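The Second Email Is Where the Customer Decides

In the first week of January, a small company called Wakisix sent an email to 1489 people who had signed up for its newsletter but had never bought anything. The company sells notebooks, folders and other paper goods through its own website. The email had a nice subject line, a discount of 20 percent and one large button. It was opened by 581 people. The owners were happy for one afternoon, and then they looked at the orders and became quiet.

I have seen this situation many times in my work with small shops. The owner writes one email, puts all hope into it, and when the sales don't come, decides that email is old and that the money should go somewhere else. I think this decision is made too early. A person who opened your message has told you something, and most shops give no answer.

What Wakisix did next was simple. It made a second email and sent it only to the people who had opened the first one. There was no discount in it. It explained how to choose between two sizes of folder, and it had a short text about how to keep receipts and cards in order during a trip. At the end there was one link. This second email brought 40 orders, more than the first one had brought from the full list.
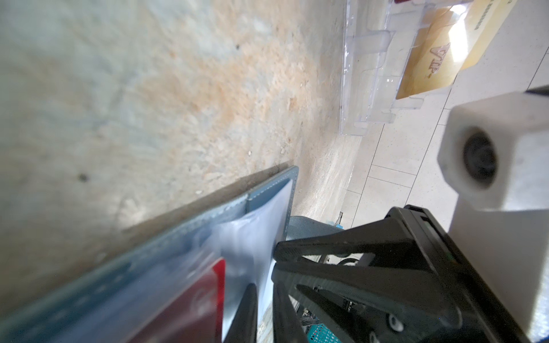

A folder with light stitching along its rim.

Why does the second message work better? One reason is that the reader already knows the sender. In the first email you are a stranger who asks for money. In the second you are a sender whose name was seen a few days ago, and you come with something useful. I do not want to make a big theory from this. I only notice that when I read my own inbox, I behave in the same way.

There is also the question of time. Many programs for sending email, for example Praster, which I use for most of my clients, offer to send the next message after one day. For a cheap product this can be fine. For something that people want to think about, one day feels like pressure. I usually begin with four days and then try six. The only way to know is to divide the list in two parts and compare them, and to change nothing else in the same test. Many people change the subject line, the hour and the picture together, and afterwards they cannot say which change was the good one. 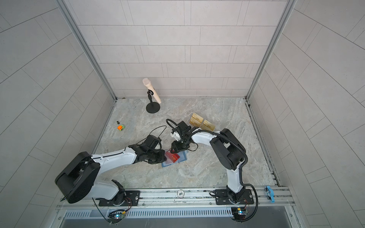
The subject line of the second email should not repeat the first. I often read lines such as "Did you see our offer?" or "We are still waiting for you." They make the reader feel guilty, and a guilty reader closes the message. Ñahui, a tea shop that I advised last year, changed its line from "Your discount ends soon" to "How long should green tea stay in the water?" The number of people who left the list became smaller already in the first month. Sales went up later and more slowly, and it needed some patience from the owner.

Another point is the length. I am often asked if a long email is a mistake. In my experience a long text is fine when it stays with one subject. A short text about five subjects is harder to read. If you have five things to say, you have five emails, and your calendar for the next weeks is already half full.

Please be careful with the people who did not open anything. It is tempting to send them the same message again with a new title. You can do this once. If there is still no reaction, I would leave them in peace for two months, and after that ask them politely if they want to stay on the list. Kovino, a shop for bicycle bags, was afraid to ask this question and lost a good part of its list when it finally did. The people who stayed were the ones who read, and the monthly bill for the email program was lower too.

If you want to try this before the holidays, keep it small. Take your last campaign, find the people who opened it and did not buy, and write to them about one problem that your product helps with. Write it in the same way as you would answer a customer at the counter. Read it aloud one time, remove the sentence that sounds like advertising, and send it in the morning.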